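Home | Tickets | Kitchen & Boiler | Archive | Log in

3/15/26
Logged by Shireen Le Roux

Ticket 218: dishwasher stops at 34 minutes, every time

Machine is a Wavden, bought second-hand from a man in Brendside who described it as "barely used", a phrase I now apply to his conscience. It fills, it hums, it washes. At 34 minutes it stops, shows the little tap symbol and beeps until someone comes to feel sorry for it.

Tried so far:

Cleaned the filter. Found a label off a jam jar and an olive stone. We don't eat olives.

Checked the inlet hose for kinks. One gentle bend, no kink. Straightened it anyway and banged my head on the worktop.

Turned the machine off at the wall overnight. It stopped at 34 minutes the next morning, well rested.

Rang Mindent, who sell the parts. They told me it was the water pressure, then that it couldn't be the water pressure, then offered me a new pump for 2,000 rand plus fitting. I said I'd think about it, and have been thinking about it quite rudely.
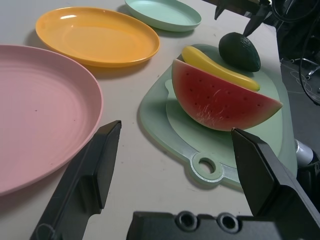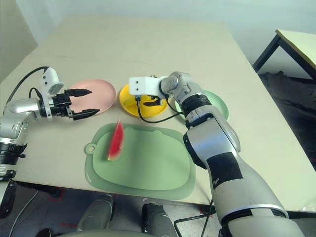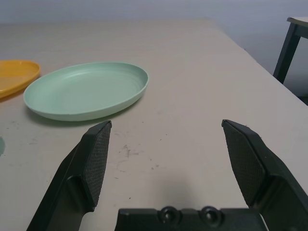 Next I looked at loading, after the manual (page torn, mostly in Italian) hinted that a badly stacked bottom rack can block the lower spray arm. I ran it empty and it got all the way to the end. Ran it with mugs only, also fine. Then I put in the big flat things and it sulked at 34 again. Wide, shallow plates like the mint-green oval one are the worst sort for this in my machine: too long to stand up straight in the rack, so they lean, and a leaning plate slides down until its rim meets the spray arm. Round ones behave better if they go at the back.

Moved the ovals to the top rack, lying at a slant. Two full cycles completed. On the third it stopped at 34.

Took the lower spray arm off. Half the holes were bunged up with limescale, so I poked them out with a cocktail stick and soaked the arm in vinegar. Refitted it. Four cycles since, all finished, kitchen smells like a chip shop.

Status: leaving open. I've been caught celebrating before, in July, with the boiler.

Comments (3)

msimang_flat2: Did you check the salt? Mine did this and it was the salt.

Shireen Le Roux: Salt is full. Salt was the first thing everyone said.

Tapwater: The olive stone will be from the previous owner. I'd ask him for the rest of the olives.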